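Grado Hand Gripper: Gallery

The Grado is a two-finger gripper held and worked by hand, supplied by Favance for recording household handling tasks. It is sold singly or as a kit of 2, with a spare set of finger pads in either case. The picture on this page belongs to the bedroom group, which covers folding, stacking and moving soft goods. Kitchen and workshop groups have their own pages.
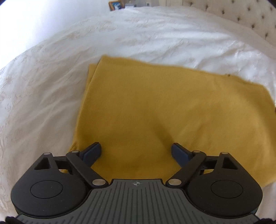
Page last changed: March, 16:20

Folded knit cloth on a patterned duvet. Both finger pads are on the fabric, with a gap of yellow between them. The navy pads have squared ends; the linkage arms are black plastic and turn on round metal pins.

Notes on soft goods

Knit fabric should be approached with the jaw open and closed slowly. Fast closing tends to pick up the layer underneath. On a soft bed the pads sink in, so practice on a table first. Pads are replaced in pairs.

Ordering

Kits ship from the Seltbridge store in boxes of 5. Single units are packed to order and take roughly 50 hours to leave the building. Spare pads are listed under part 216. Orders for the Krūmiņa depot are handled separately; use the depot form and leave the store field blank.

Back to gallery index
Next group: Kitchen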